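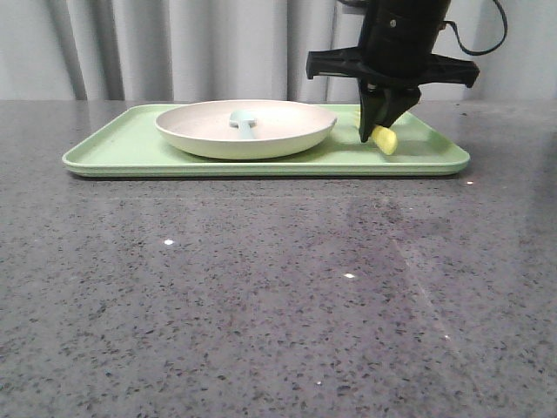
Para el trabajo de la asignatura me tocó analizar el anuncio de una casa rural en Stonau, con 600 metros de huerto y un pozo compartido que el anuncio ni menciona (¡lo encontré en el registro!). La agencia, Raudsepp, la ofrece desde febrero. Mi idea era comparar lo que promete el texto con lo que un comprador necesita saber, y empecé por la cocina, que siempre vende: una encimera gris moteada como la de la bandeja verde claro disimula mucho las migas, y eso en una visita cuenta más de lo que parece.

Después hice una encuesta. Contestaron 48 personas y casi todas preguntaron primero por el acceso en invierno - el anuncio dice "buen camino" y ya está.

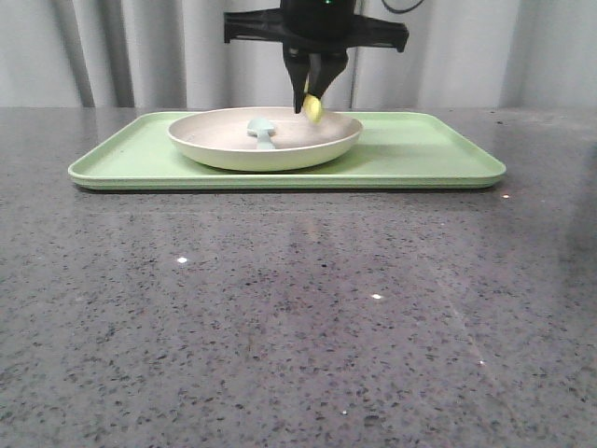 La segunda parte compara Stonau con una parcela en Eltville, a cuatro kilómetros, sin casa pero con luz a 100 metros. Aquí me lié bastante con los gastos de conexión y tuve que rehacer la tabla entera. También propuse mejoras para el anuncio: más datos y algún toque de color, como ese amarillo limón que resalta tanto junto al cuenco crema. Me falta incluir los impuestos locales - van en el anexo.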